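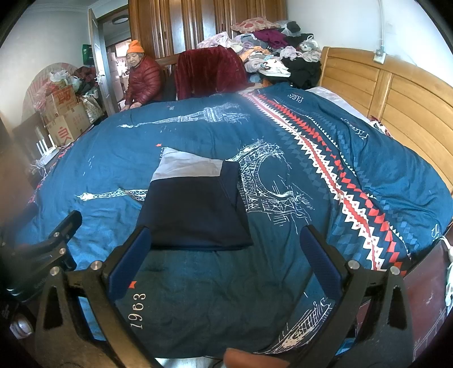
Duvet with Paris print and zigzag band, spread over a large bed.

Larnilley Home Guides > Bedding > Heated Underblankets
October 2023, Larnilley Product Support

Section 4. Fitting and first use

Read Section 2 (Safety) before you start. These steps apply to the Nendham single-control and dual-control underblankets. Owners of the Bloxham overblanket should go to Section 6.

4.1 Fitting the underblanket

1. Strip the bed down to the mattress. If you use a mattress topper, leave it on only if it is less than 9 cm thick.
2. Unroll the underblanket with the label facing up and the cord socket at the head of the bed.
3. Pull the elastic corners under the mattress, head end first.
4. Smooth the surface with your hand from the center out. There must be no folds over the heating wires.
5. Push the control plug into the socket until it clicks. On dual-control models, do this on both sides.
6. Put on the fitted sheet, then the rest of the bedding.

Note: The socket is stiff when new. Do not use pliers or oil on it.

CAUTION: Do not use pins to hold the underblanket in place. Do not use it on an adjustable bed, a water bed, or a sofa bed that folds.

4.2 First use

1. Plug the power cord straight into a wall outlet. Do not use an extension cord.
2. Set the control to 1. The light turns green.
3. Wait ten minutes, then feel the sheet in several places. It should be slightly warm all over.
4. Set the control to 3 to preheat the bed. Preheating takes 30 minutes with the duvet pulled up.
5. Turn the control back to 1 before going to sleep, or turn it off.

Note: A faint smell is normal the first few times. If it is still there after a week, stop using the underblanket and contact us.

If the light flashes red, unplug the cord, wait one minute, and check the socket. See the table in Section 7 if it flashes again.

4.3 Storage

Let the underblanket cool fully. Roll it loosely and keep it in the bag supplied. Put nothing on top of it. The Wostitz storage box (sold separately) fits all sizes except the 80-inch king.

Continue to Section 5, Washing and Drying.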